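How to Cure and Store Sweet Potatoes at Home

Fresh-dug sweet potatoes are starchy and the skin tears easily. Curing toughens the skin and lets small cuts heal over, and the flavor gets sweeter during the weeks that follow. The steps below are the ones we use at Hivwood for a backyard crop.

Digging

Cut the vines back a few days ahead. Loosen the soil with a fork, starting well outside the crown, and lift the roots by hand. Brush off loose dirt. Do not wash them. Set aside anything the fork went through and eat it that week.
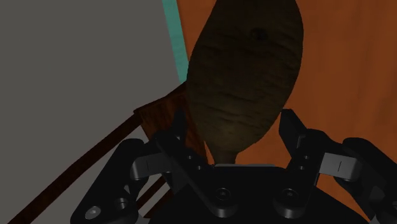 Can I cure sweet potatoes that have small nicks?

Shallow nicks usually seal during curing. Deep cuts and soft spots do not, so keep those roots out of the box.

Curing

1. Lay the roots in a single layer in slatted crates or on newspaper.
2. Keep the room at 80 to 85 degrees F. A closet with a small space heater on a thermostat works. Keep the heater clear of paper and crates.
3. Hold the humidity high with a pan of water or damp towels hung nearby.
4. Leave them for seven to ten days. If your room stays closer to 75, give them two weeks.

Vicente Zúñiga, who gardens in Hulosdale, cures his in a spare bathroom with the door shut and gets the same result.

Storing

Move the cured roots to a dark place between 55 and 60 degrees. Wrap each one in newspaper and pack them loosely in a cardboard box with holes in the sides.

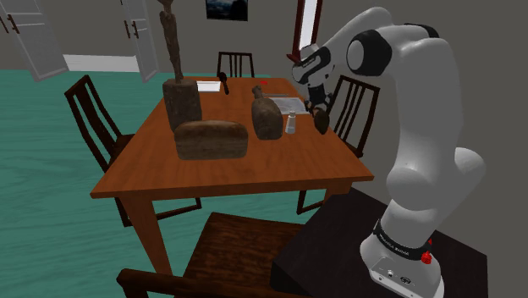 Check the box every couple of weeks and take out anything soft or moldy. Handle the rest as little as you can. Never put raw sweet potatoes in the refrigerator. Below 50 degrees the centers turn hard and stay that way after cooking.

Wait at least three weeks before the first baking. A well-cured root bakes at 400 degrees in under an hour if it is medium sized. Prick the skin first and put a tray underneath to catch the syrup.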